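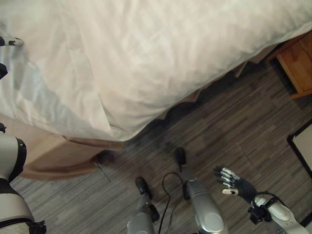

Bed corner as the robot gets it, right hand out over the floor.

So, duvets. I've been promising to write up the Flakerura results since I moved over to the bedding project, and now it's 5 June 2019 and Mélanie Fortin has stopped asking politely.

Quick recap for anyone who skipped the last post. We want the robot to find a corner of the duvet, get hold of it and straighten it out, using only what it sees looking down past its own arms. Our first version planned a grasp once and then committed. Great on flat towels! Terrible on anything puffy, where the corner you planned for moves as soon as a knuckle brushes the fabric.

The new version (Flakerura, named by Albertina Morais, don't ask me how to say it) re-guesses the corner all the way through the reach. We recorded 1257 demonstrations and trained on the 1133 that had clean joint logs. The rest had a timing bug in the left wrist that I spent way too long chasing.

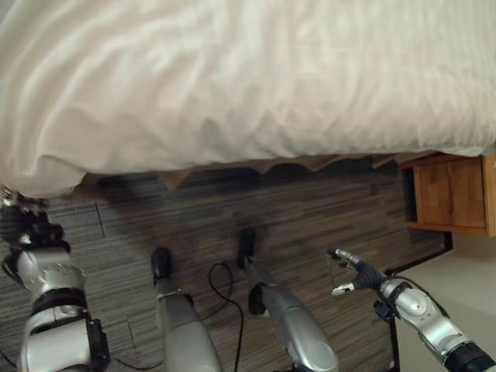
Left hand near the bunched-up corner, nightstand off to the right.

We ran 276 test reaches, split evenly between the old planner and the new one. The old one ended up with the corner in its fingers less than half the time. Flakerura got it in more than 2 out of every 3, and most of its misses were close ones – a fingertip sliding along the hem and coming away with nothing.

What surprised me was how much the starting pose mattered. I had figured that if you keep updating your guess, you can begin from pretty much anywhere. Nope. Start with an arm hanging low and the forearm blocks a big chunk of the view for the first part of the reach, and the early guesses wander all over the place. 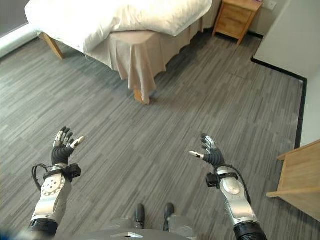

Starting with both hands open and apart helped a lot, and it cost us one extra line in the config file. I'm a little annoyed about that, given the week I put into a fancier fix that did almost nothing.

Still on the list: bed skirts. The model sometimes decides the hem of the skirt is the hem of the duvet, especially where the two overlap at the corner, and pulls on the wrong thing. Albertina wants to label more of those by hand. I'd like to try the depth trick from the old Brandão code first. We'll probably do both in July, once Jellemov gives us our compute hours back.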